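How a Robot Workstation Is Kept Ready for Work
A Guide for Young Readers from the Wostero Center for Robotics
Last updated: 2020-05-14

The Wostero Center for Robotics welcomes school groups throughout the year. Many of our younger visitors ask what happens to a robot workstation when it is not on show. This guide explains how one of our workstations, known as Lashari, is set up in the morning, looked after during the day and repaired when a part wears out.

What is a workstation?

A workstation is a place where one kind of job is done. A desk where you do your homework is a workstation. Lashari is a table with a set of grippers, the cables that belong to them, and a computer called Jadow that keeps a record of every movement. A gripper is a tool that can open and close on an object, much as your thumb and first finger do when you pick up a grape.

The grippers at Lashari are held by a person. The person uses them to do small tasks, such as moving a ball from one place to another. Jadow stores the movements, and our engineers later use them to teach a robot arm how to do the same task. For the lessons to be useful, the grippers must open and close in the same way every time. A great deal of the work at Lashari is therefore checking.

Setting up in the morning

The technician in charge of Lashari is Iqra Paracha. Her first task each morning is to look at the cables. She follows each one with her eyes from one end to the other and looks for bends, cuts and loose plugs. A damaged cable is taken away and labeled. It is never mended with tape and put back.

Next, she wipes the table and the board that lies on it. Dust and crumbs may seem harmless, but a crumb beneath a ball can make it roll when it should stay still.

She then switches on Jadow and opens and closes each gripper while the computer watches. Jadow gives the position of the fingers as a number. When the fingers are fully closed, the number should be 87. When they are fully open, it should be 1638. If either number is wrong, the gripper must be adjusted before anyone uses it. This kind of adjustment is called calibration. You may have done something similar at home if you have ever turned the small wheel on a kitchen scale until the needle pointed to zero. 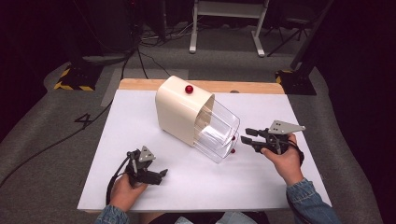

The last part of the morning check is a practice task. Numbers on a screen tell us a good deal, but they cannot tell us whether a gripper feels right in the hand. The task should be simple and should use objects that are easy to see, and small red balls on a white board suit it very well. One gripper is held in each hand, with the fingers of both pointing in toward the middle. The operator tries to pick up a ball gently, carry it a short way and let it go. If a ball slips, the finger pads may be worn. If a gripper is slow to open, there may be dust in the joint.

Looking after the grippers

Every gripper has a logbook. A logbook is a diary for a machine. Each time a gripper is used, the operator writes down how many times it was opened and closed. After 2000 openings, the gripper is given a full service, even if it seems to be working well.

During a service, the gripper is unplugged and taken to the repair bench. The fingers are removed and cleaned with a soft brush. The screws are tightened with a special screwdriver that clicks when they are tight enough. A very small drop of Pludero oil is placed on the joint. Too much oil would collect dust and make the fingers stick.

A repair from last September

Last September, one of the grippers began to give strange numbers. With its fingers closed, it should have shown 87, but Jadow showed 696. Our senior engineer, Rizwan Bangash, was asked to find the fault.

Mr. Bangash began with the easiest things to check. He changed the cable, and the number stayed the same. He cleaned the fingers, and the number stayed the same. He then opened the body of the gripper and found that a tiny gear had lost one of its teeth. The gear was replaced, the gripper was calibrated again, and it returned to Lashari the next day. The broken gear is kept in a glass dish in our entrance hall, beside a magnifying glass, and visitors are welcome to look at it.

Words to remember

Calibration: adjusting a machine so that its measurements are correct.
Gripper: a tool that opens and closes to hold an object.
Logbook: a written record of how a machine has been used.
Service: a planned time for cleaning and checking a machine.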